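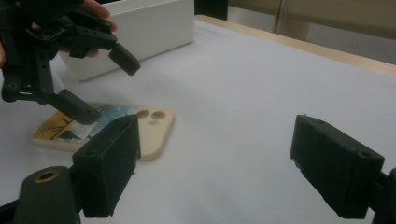
Hello all,

Sorry for the slow answer, I was away up the coast and only read the digest on Friday night with my tea going cold. Angus asked about the hall floor before the dance, so I'll put his bit in and then ramble on underneath as usual.

Angus Baird wrote:
> Has anyone got a view on the floor at Skostunside? The band's
> booked for May and we've sold 70 tickets already, but it was
> like treacle at the last practice. Torquil ended up with a
> sore knee after the second reel. Do we polish it, powder it,
> or leave it well alone?
> Also, are we doing the MacLeish set before supper or after?

Well, Angus, please don't polish it! We had this at Skirkis years ago, when somebody kindly went over the boards with furniture spray the night before a wedding, and the whole of the first Strip the Willow slid gently into the raffle table. It took weeks to get the stuff off again.

My guess is that it's old juice and floor cleaner. The playgroup mop it every morning and I don't think it ever gets rinsed, so you end up with a sort of film that grabs at your soles. I'd give it two goes with plain warm water and a well wrung mop, changing the bucket far more often than you think you need to, and then leave the windows open overnight. If it's still tacky by the stage after that, do that corner again on your hands and knees with a cloth — it's always worst by the stage. 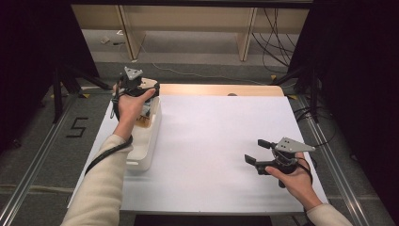
Can we use talc on the boards if they're still sticky?

I'd keep it off the floor altogether, it goes like glass in patches and the hall will have us sweeping it out of the skirting till Christmas. A quick rub of your own soles with a wire brush does far more good, if they're suede.

As for the MacLeish set, after supper please. It's a lovely thing but it's long, and last time half the room had one eye on the stovies by the third figure. I'd open with something everybody knows, then the waltz, then let the band have their tune while people find a chair.

Hall hire has gone up to 299 for the evening, by the way, with the kitchen in. I've paid the deposit out of the dance money, so Torquil, you can cross that off. The fire limit is 400, so we won't be troubling that.

One more thing — Skadero want to know if they can bring their own fiddler for the last half hour. I said fine by me as long as he knows we stop at midnight sharp. Doors at 6 for anyone who can help shift chairs, and bring soft shoes if you're staying to try the floor out.

Cheers for now, and do rest that knee, Torquil.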